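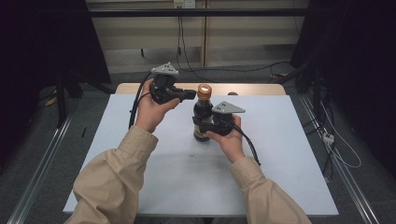
Frequently Asked Questions
Hand-Held Gripper Trials at the Nurnska Bench

Thank you so much for all the mail after our first round of notes! A good many of you are picking out hand-held grippers for your own groups, and the same questions keep arriving, so Bianka Kocsis and I sat down on a Wednesday with a pot of coffee and tried to answer them properly. If yours isn't covered, please write again. We do read everything, though we are slow in January.

Which grippers did you compare?

Three of them: the Pendley, the Halász and the Buteo. All three are held in the hand and worked by the person's own grip, and all three record what the fingers are doing while you handle things on a table. The Pendley is the oldest design and the one most of our people learned on. The Halász is lighter at the front and a little stiffer to close. The Buteo is the newest of the lot, and it came to us with two sets of fingers, one of which we like a great deal and one of which went back in its box after the first afternoon.

Do you test them one at a time or in pairs?

Both, but nearly everything we care about is in pairs. You can feel perfectly happy with a single gripper and then find, once you have one in each hand, that the cables want to be in the same place, or that your elbows do. We always start people off with one, just so they can get used to how much squeeze is needed, and then hand over the second after ten minutes or so of practice.

How many grasps went into the comparison?

The total so far is 1,352 grasps across the three models, leaving out practice runs and anything where the recording dropped out. We had planned on 1,000 and then couldn't stop, mostly on account of the Buteo arriving late and everyone wanting a turn with it. Please don't treat that as a big number. It is enough for us to have opinions, and we do have them, but a model that looks slightly better on one kind of object could easily trade places with its neighbor if we did the whole thing again with different people.

What objects do you use, and can I use the same ones?

Ordinary shop goods, for the most part. We have a shelf with 38 objects on it, and you are very welcome to the list if you write and ask for it. We went back and forth on whether to buy one of those standard sets made for this sort of testing, and in the end we decided that what we wanted to know was how the fingers would get on with the things people have in their kitchens. That means glass, slippery plastic, cardboard that gives a little, and shapes that are narrow at one end and wide at the other. If you live somewhere with different groceries, use your own! The brand on the label hardly matters, so long as you write down the width at the place where you grip and the weight when full, and you keep using the same item all the way through.

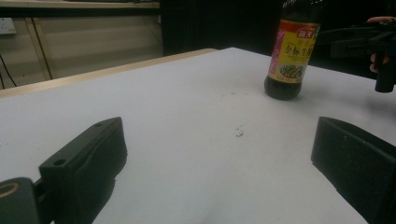

Why do you make such a fuss about glass bottles?

Bottles are where the three models differ most, and they are also where new users get nervous, which changes how they squeeze. A bottle gives you a choice of places to take hold, and each one asks something different of the fingers. Take the soy sauce: the yellow label goes around the middle, the glass is bare below that, and the neck is another width again, so we ask people to try each of those and to note which one they used. Paper and bare glass don't feel alike through a gripper. The Halász did best for us on bare glass, the Pendley did best on labels, and the Buteo was happy with either as long as you came in level. Coming in tilted, it tended to walk the bottle sideways before it got a proper hold.

Do the bottles need to be full?

We would say use them as they come, closed, and check the cap before you begin. A half-empty bottle is a nice harder test for later, when the liquid starts to move about as you lift. Put a towel within reach in either case. Bianka insists that I add "and not a good towel," so there you are.

What kind of table surface should I have?

Pale, plain and matte is what we like, and something smooth enough that an object can slide a little if you bump it. We began with a patterned mat, and it made the footage from the gripper cameras much harder to go through afterward. Wipe the surface down between sessions, too. Crumbs and specks look bigger than you'd think from a camera that sits so near the table.

Where should the cables go?

Back along the forearm and down, with enough slack that you can reach the far side of the table and still turn your wrist. This is the dullest advice on the page and probably the most useful. When we went back through the failed grasps on the Pendley, a fair share of them came down to the person holding back a bit from a tug on the cable. We now have everyone do a slow sweep with both arms before recording starts, out to the corners and back, crossing over once in the middle. If anything pulls, stop and fix it then.

How do the models manage with wide or rounded lids?

Better than I expected, though you do have to think about where the fingers land. With a container that has a domed top, it's tempting to come in high, where the curve is already falling away, and then the fingers ride up and off. Lower down, where lid and body meet, there is something more upright to press against. The Buteo's longer fingers let you reach that spot without leaning over the table, which everyone's back appreciated.

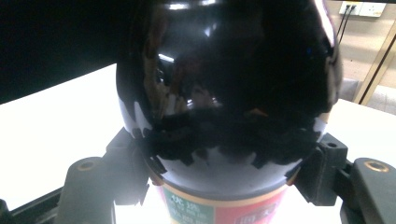

Glossy domed lid held between both fingers, seen from the gripper's own camera.

Do shiny surfaces cause trouble for the cameras?

They can, yes. A glossy black lid will show you the fingers a second time, bent out of shape, along with whatever bright things are nearby. For a person watching the footage that's no great bother. For software trying to find the edge of an object it may be quite confusing, and we would rather you met the problem early than after a month of recording. Our suggestion is to keep at least a few shiny things in your set and mark them in your notes, so that you can look at those results separately. We did try softening the lights, and it helped with the highlights, but it made the darker side of the table too murky for our taste. We're still fiddling with that.

How do you score a grasp?

Very simply. It counts as good if the object leaves the table, stays up while the person says the word "hold" out loud at a normal pace, and goes back down standing the way it was. Everything else is a miss, and we write a few words on what kind of miss it was. We started with a scale of 100 points, if you can believe it, and two people scoring the same grasp would land miles apart and then argue over lunch. Good or miss, plus a note, has been much kinder to all of us.

How long can one person go before getting tired?

It depends on the hands! The Halász needs the firmest squeeze and people ask for a rest sooner with it, particularly people with smaller hands. We swap at the end of each object and take a proper break every half hour. If you notice someone starting to set things down a bit hard, that's usually the moment to put the kettle on.

So which one should I buy?

I know, I know, you scrolled straight down to this one. If you have a mixed group of people and they won't all get much training, I'd go with the Pendley, which forgives a sloppy approach and is the easiest to hold for a long stretch. If most of your objects are glass or hard plastic and your people are patient, have a look at the Halász. The Buteo is my own favorite, but ours needed its finger screws tightened twice in the first week, and I'd like to see how it wears before I talk anybody into it. Borrow one for a day if your supplier will let you, and bring your own bottles and jars along.

Will you be testing robot arms with the same fingers?

We would love to, and Bianka has already drawn up the adapter plates. The plan is to begin with the Pendley fingers, as those are the ones we have spares for, and to run the same shelf of objects in the same order. We'll add the results to this page as they come in.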